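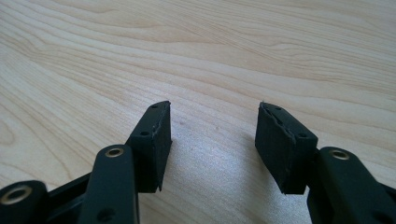

Up at 5:40 again. The rain had stopped but the gutter over the back door was still dripping onto the step, and once I'd heard it I couldn't go back to sleep. Made coffee and read over the last three chapters of the translation before I touched anything new.

I'm on page 41 of the second part. The goal is 2,000 words a day and I've been hitting it most days since the start of June, but yesterday I only managed half that. The trouble was the scene at the ferry office in Gener. The clerk has a way of answering every question with a proverb, and in Italian it's funny for a page and then it starts to be sad. In English it goes straight to annoying. I cut two of the proverbs and put them back after lunch. Today I cut one of them again.

Ettore Barbieri called at ten. He has read the first part and likes it, apart from the names of the boats, which he thinks I should leave alone. I had turned three of them into English. He said no sailor in Plenda would call a boat "The Patient One" and I said no reader in Ohio would know what the Italian meant. We went back and forth on it for a while. I'm going to leave the names in Italian and let the grandmother explain one of them in passing, since she explains everything else. He also wants the dedication kept in the original, and that's fine with me.

He asked if the 3,000 dollars had come. It hasn't. He said to write to Remo Bortolotti directly, because the office in Judevham only pays when somebody bothers them. I wrote to Remo at eleven and kept it short. No answer by supper.

Walked to the post office at noon and back the long way, past the school. They've painted the fence green. My knee was all right going out and sore coming home -- the hill, I think. Bought onions, eggs, dish soap, and a loaf that was stale by the time I cut it. 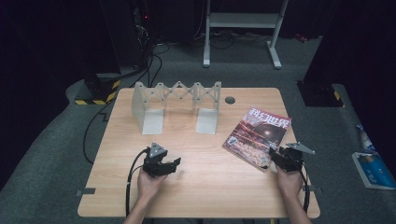
In the afternoon I went back to the question of how much a reader should be made to work. I've never settled it. When I started I smoothed everything out, and the first book reads like it was written in Cleveland. Then I went too far the other way and got a letter from a woman who said she'd needed three dictionaries. Most of what I've read from other countries came to me through somebody who had to make these same choices, and I took every one of them on trust. I look at a magazine like 科幻世界, with those big white characters across the top and that glowing shape on the cover, and I can't get any further than the cover. I know the title means Science Fiction World and that's the end of my Chinese. Somebody could tell me any story at all was in there and I'd have to believe it. I should remember that when I'm complaining about three boat names.

Did 1,100 words after that. The ferry clerk is done for now. Next is the long letter from the brother in Ríos, four pages with hardly a period in it. I tried the first paragraph two ways, once with the long sentences kept and once broken up. The long version is better. It's hard to read aloud, but he's supposed to be out of breath, so I'm keeping it and will see how it looks in the morning.

One word I can't solve. He calls the weather something that means both "sulky" and "overripe," and as far as I can tell it's only used in that valley. I have "sullen" penciled in. "Heavy" would be safer. I'll ask Ettore, who will have an opinion.

Supper was eggs and the onions on toast, which was the only thing to do with the bread. Called my sister after. She's having the porch redone and the man has found rot under two of the boards, so now it's the whole porch. She wants me to come in August. I said I'd come if the second part is turned in. She said I told her the same thing last year about the first part, and I did.

The gutter has started up again. I need to get the ladder out tomorrow if it's dry. Also: stamps, call the dentist, look up what the harbor tax was in 1950, and find the page where the brother's wife is named, because I have her as Lina in one chapter and Nina in another and I don't know which of us made the mistake.

Bed at ten.

4 comments
Share 2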